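Rods, Tubes and Sleeves: A Gallery from the Menholm Bench
Words by Ashok Pal

I have been making small things that slide into other small things for longer than I care to admit, and this winter I finally got the whole lot out of the drawers and onto one page! There are pump handles, telescoping stands, a music box plunger and a lamp that took me most of February. If you like the soft puff of air that comes out when a rod goes home in a well-fitted tube, I think you'll enjoy scrolling through these notes as much as I enjoyed putting them together.

The gallery goes with the pieces on my shelves at the Menholm workshop, so the notes are in shelf order, top to bottom.

Top shelf: the Loria lamp
The Loria is a reading lamp with a stem you can pull up to the height you want. I cut the stem four times before I was happy with it. The shade is still a loaner from my kitchen, and I've grown fond of it there.

Top shelf, right side: music box plunger
A tiny brass plunger, polished with nothing fancier than toothpaste and an old sock. It came out of a box I bought for parts, catalog number 2054, and it now works the stop on a box I built for my niece. She has worn out the felt already, so a new pad is on the list.

Middle shelf: the Watkins pump
My neighbor's grandfather's garden pump, with a new handle rod and a new leather washer. The old washer was as stiff as a potato chip. I kept it, of course — it's in the jar with all the others.

Middle shelf, left side: spice tubes
Thirty-one millimeters across, with push-on lids. I made 7 for a friend's kitchen and then got carried away and started a second set for mine. Cumin smells wonderful every time a lid comes off.

Bottom shelf: the Vulta display stand
My favorite of the year, and the one people ask me about most. The Vulta is a slim stand for holding up a drawing or a small print, with a clear stem and a metal sleeve on top, and I must have made more than 803 pencil marks on the plans before I got the proportions right.

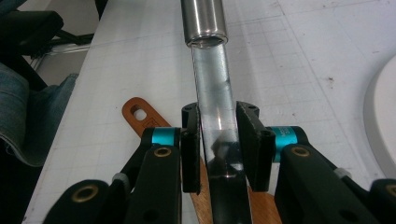 Getting a stem and sleeve to line up is my favorite part of any build, and I could happily do it all afternoon. The trick I use is to bring them together slowly and keep an eye on the reflections. On polished stainless steel like this, the gray and white highlights follow the curve of the cylinder, and the clear rod has one long streak of light down its length, which makes a lovely straight line to sight along! I check it from the front, then from the side, and only then do I push.

Bottom shelf, back corner: the odds and ends
Offcuts, test fits and one very wobbly candle holder. I can't bring myself to throw any of them out, and the candle holder gets used every time the power goes.

Next up is a taller version of the Loria, with a wider base and a stem I hope to cut only once.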